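Sorting Cell Review Group – Minutes, April meeting
Item: Sketenier two-arm bench kit, trial terms and next steps

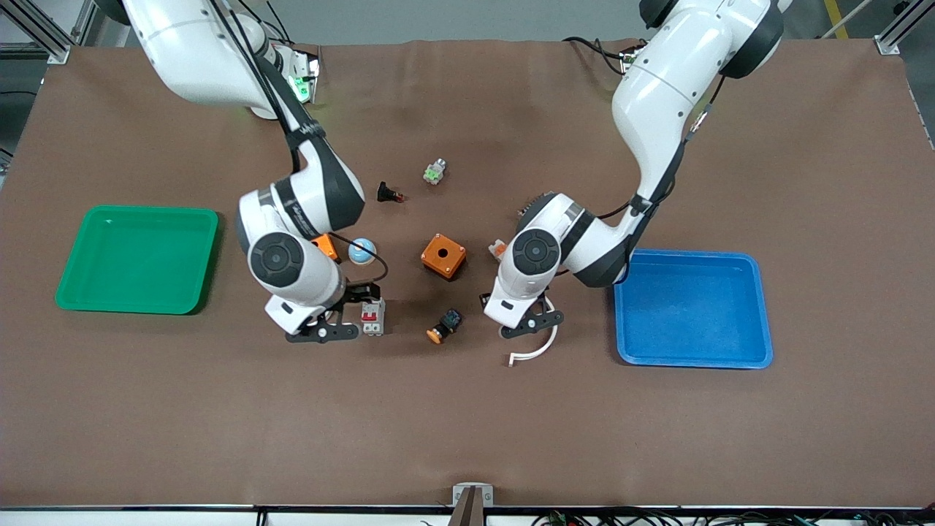

Start 9:30. Minutes of the previous meeting were accepted with one correction: the trial period is 50 working days, not calendar days.

1. Status of the trial
The kit remains on loan from Ovuditz, the reseller. Electrical parts are presented mixed between a green tray and a blue tray, and the kit is to sort them by a rule entered at the start of each shift. The operators report that rule entry is clear. Changing a rule in mid-shift still requires a full restart, and the manual does not say so. Ovuditz to be asked for a corrected page.

2. Gripping
Two-finger grippers are fitted on both arms. Square enclosure boxes were rated acceptable. Round-topped buttons and small terminal blocks were rated marginal, mainly when lying on their side. Ovuditz offers a softer fingertip set as an option – price not yet received. Agreed that no fingertip change is made until the present test series is closed, so that results stay comparable.

3. Cabling
Maintenance raised the cables below the front rail. They are to be bundled and labeled before the next test series. The external cable on the arms was discussed. Maintenance asked for the permitted bend radius in writing. Open since the last meeting.

4. Service contract
Two offers were compared. Ovuditz quotes a response time of 19 hours with spare grippers held in stock. Luangrath quotes a lower yearly fee but excludes wrist joints and travel. Purchasing prefers Ovuditz if the notice period can be shortened. No decision.

5. Second site
Estenden has asked whether the same kit could be used there. Floor space is sufficient, but the power supply has not been checked. Deferred.

Actions
Production: close test series 7 and circulate the log.
Maintenance: bundle and label cables; repeat the bend radius request.
Purchasing: fingertip price, corrected manual page, notice period.

Next meeting in May, same room. Closed 10:40.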